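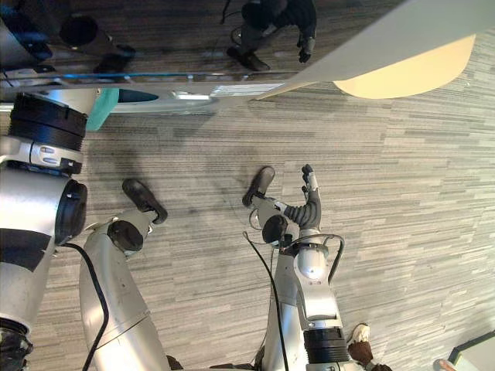
Striped carpet in gray, beige and charcoal.

Zarar Portable Air Conditioner: My Review After One Summer

I bought the Zarar portable air conditioner in May, before the hot weeks came and the prices went up. I used it the whole summer in a room of 154 square feet with one window. Many reviews are written after two days, so I waited until the season was finished.

Price and delivery

I paid $298 in the online store of Bayram, with free delivery. The Clolura model I also considered was more expensive, and it did not have a timer. The box is heavy and I recommend to have a second person for the stairs. Inside are the unit, the exhaust hose, the window panel in 2 pieces, a remote control and a thin manual. The batteries for the remote are not included.

Installation

I needed 40 minutes, and most of this time went to the window panel. It is made for windows that slide up. Mine slides to the side, so I had to stand the panel vertically and close the small gap at the top with foam tape from the hardware store. The manual shows only the first kind of window. The hose clicks into the unit easily, but it is short - the unit must stand close to the window and you cannot choose another place for it.

Cooling

In this I am satisfied. In the afternoon, with the curtains closed, the room becomes comfortable before I finish my coffee. With the door open it is a different matter, and the cool air does not reach the hallway at all. If you want to cool two rooms, please look for a bigger machine.

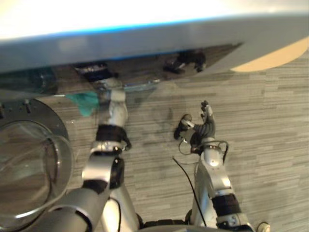 Noise

On the low speed I can sleep next to it. On the high speed I must make the television louder. The compressor starts with a short knock, and in the first week it woke me up several times. Later I did not notice it so much.

Water and cleaning

The tank became full only on very humid days. The drain plug is placed very low, so you need a flat tray, and a normal bucket does not fit under it. The air filter comes out from the back without tools and I wash it in the sink every second week. A replacement filter from Suvance also fits, but it sits a little loose.

Would I buy it again?

For one bedroom or a small office, yes. I would like a longer hose and a better manual. I give four stars from five.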